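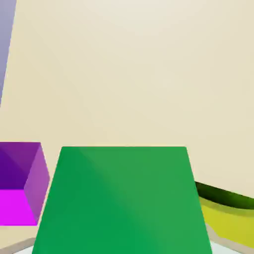

How many times must a person show a robot a task before the robot can do it alone? For the small team at Traltano the number is 186, and most of these demonstrations were made by remote control.

The company presented its results on September 23, 2021, at its workshop in Golska. Araceli Rivas, who leads the work, explained that an operator holds a controller and moves the arm from a distance, first in simulation and later on the real machine. Every movement is recorded and used for training. One session lasts 7 minutes, and after it the operator must rest.

The team also tried guiding the arm directly by hand. Operators learned this faster, but their movements were less even, and Benito Gallardo had to remove many recordings before training. "With the controller people are slow at the beginning," he said. "After one morning they are better than me."

Five operators took part. Traltano wants to reach 300 demonstrations by April, this time with tasks proposed by Kadby, a packaging firm which will also send two of its own workers to learn the controller. The recordings will be shared with both companies' engineers.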